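Week 6 notes: Blocks, boards and tidy play
Introduction to Materials for Early Learning
Notes by Embla Wikström

Welcome back, everyone! I've been looking forward to this week since the unit began, and I'll try not to spend the whole session on cubes. Last week we finished with sand and water. Now we move to the other end of the shelf, to things with corners.

Please have the Pálfi reading done before the tutorial. It's short. The middle part on sorting trays matters most for your shelf plan, so if you're squeezed for time, read that bit twice and skim the history.

Why shape blocks

A shape block is a small solid with a clear outline: a cube, a cylinder, a star, that sort of thing. They're different from the big unit blocks we used in Week 3. Unit blocks are made in proportion to each other, so two of one make one of another, and children build upward and outward with them. With small shape blocks there's some stacking, sure, but there's also a lot of turning over, lining up, swapping, hiding in a fist, posting through gaps and arguing about whose colour is whose.

I love watching a child meet a star for the first time after a run of cubes. The hand goes in the same way it did before, and then it has to stop and reorganise itself because the points are in the way. You can learn a fair bit about a child's grip from that one moment. Write it down when you see it, even if it's only a few words on the back of your roster.

Colour and form, and keeping them apart

This is the part of the topic that trips up most students in the written task, so I'm going to go slowly.

If every cube in your set is blue and every star is green, a child who hands you the cube when you ask for "the cube" may only be listening for "the blue one". You can't tell which. The set has tied colour and form together, and your observation can't untie them afterwards. What you want is overlap. Two different forms in the same colour, and the same form in two different colours, and you're away.

Try this with your partner in the tutorial. Put a green cylinder and a green star on the mat and ask for "the green one". See what happens! Adults laugh and ask which, and so do plenty of four-year-olds. Younger children will often just hand you whichever is closer, and that's a perfectly good answer to the question you asked. Then add a third block in another colour and ask again using the form word. Keep your voice even, and keep your eyes off the block you're hoping for. We all glance. Miklós Bognár, who takes the other tutorial group, has caught me at it more than once.

Vocabulary is worth a word as well. "Cylinder" is a fine word for a young child. So is "can" or "roller". Use the proper name yourself and accept theirs, and don't correct it in the middle of a game. Flat shape names and solid shape names will get mixed up for years (a cube is a "square", a cylinder is a "circle"), and that's ordinary. What you're listening for is whether the child uses their own word the same way each time.

The surface you put them on

Here's where I get properly excited, sorry in advance. We spend ages choosing the blocks and then tip them out on whatever's nearest. The surface changes the play. On thick carpet a tall thin block falls over for no reason the child can see. On a shiny laminate table everything slides. A patterned mat swallows the edges of the blocks, so a child who is working hard to find an outline has to work harder still.

My pick is a plain pale timber board, set down on top of the table. It gives the game a boundary without a raised edge. Things are either on the board or off it, and children take to that rule remarkably quickly. It also makes packing up simpler, and we'll come to that.

Points to check when you're choosing a board:

Colour. Pale and fairly even. Grain is welcome — a bit of streaking is lovely to look at and doesn't compete with strong colours like red, green and blue.

Size. Big enough to spread the whole set so that no block touches another, small enough that a seated child can reach the far corners. The practice boards in the Nallside room are 40 cm deep and that suits our four-year-olds. Check it against your own group.

Edges. Run your palm along all of them, underneath too. Sand anything that catches.

Movement. A loose board on a smooth table will creep away from a leaning child. Grip matting underneath does the job. Some tables let you fix the board down properly, and if you have that choice, take it.

How many blocks at once

Fewer than you think. The Gurow set on the resource shelf has 14 pieces and I've never wanted all of them out together. Start with a handful, leave real space between them, and let the child ask for more. When a surface is crowded the first thing you see is sweeping: the forearm goes across and the lot ends up on the floor. It's great fun and tells you nothing about shape.

Spacing matters even with a small number. A cluster reads as a pile, and a pile says "dig". Blocks standing apart say "choose". Both are worth offering, and you might do one on either side of the same board and see where the child goes first.

Kári Þórarinsdóttir ran a nice variation of this in her placement last November. She set some blocks in a loose group at one side, left the middle of the board bare and waited. Most of the children filled the middle. One little boy moved every single block back to the side and patted it. Kári's notes on that morning are in the reader, and they're a good model for your own: short sentences, no guessing at feelings, times down the margin.

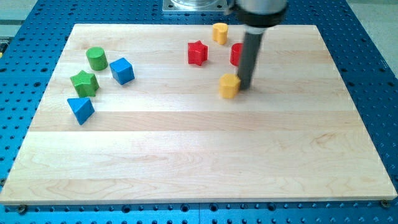

Turn a block a little before the child arrives, too. A cube sitting square to the table edge shows one face and looks rather flat from a low chair. Give it a twist so that a corner points forward and suddenly there are two sides and a top to look at, and it looks like the solid thing it is. Cylinders don't care which way you twist them, but stand one up and lay another down if you've got two. Children who were sure they had the same thing will look again.

Shadows come into it as well. With light from one side, each block throws a small dark patch next to itself and the older children will start to talk about it. If that isn't the talk you want today, pull the blind down. If it is, throw the plan away and follow them!

Packing up as part of the activity

I'd like you to stop thinking of packing up as what happens after the learning. Sorting blocks back into trays is a sorting task with a real purpose, and children know the difference between a real job and a made-up one.

Ways to run it:

By colour. The easiest for most groups. One tray per colour, with a block already sitting in each to start it off.

By form. Harder, and better for talk. Expect some debate over where odd shapes go.

By request. You name a block, the child finds it and posts it in the tub. Swap roles as soon as you can.

By surface. Rough ones here, smooth ones there, if your set has a mix. Eyes shut if they're willing.

Whichever way you go, clear the board completely and wipe it while the children are still there. A bare board at the end is a clear finish, and the next group gets a fresh start.

Storage is up to you. I use shallow trays on a low shelf with an outline of each shape drawn on the bottom. Agata Parisi prefers a single lidded tub and says the trays encourage fussiness. We've been having this argument for years and you're welcome to join in, on either side, in your written task.

Care and safety

Wipe blocks with a barely damp cloth and let them dry fully before you put a lid on anything. Don't soak timber. Check for chips and splinters at the start of each session, and take a damaged block out right away even if it breaks up the set. For children under three, test every piece for size against the choke checker in the blue drawer. The points on star shapes get worn first, so look there.

For the tutorial

Bring a notebook and a pen that works. In pairs, you'll have 10 minutes to lay out a board for a child of a given age, then you'll swap tables and try to work out from the layout alone what the other pair had in mind. It's harder than it sounds and it gets loud. Groups are on the door.

Written task

Up to 500 words on one layout of your own. Include a simple sketch from above, drawn from the child's side of the table, please, as I spent a lot of last year turning pages upside down. Say which blocks you chose, where they go, how colour and form overlap, and how you'd run the pack-up. Then describe 2 changes you'd make for an older or younger child. Use the Skekura observation sheet if you've been able to try the layout on placement; if not, leave that part blank and there's no penalty.

Due December 20, 2025, by email or in the box outside my office. Extensions go through Andri Grabner at the front desk.

Reading for next week is the chapter on threading and lacing. If you have any old buttons at home, bring them along, the bigger the better.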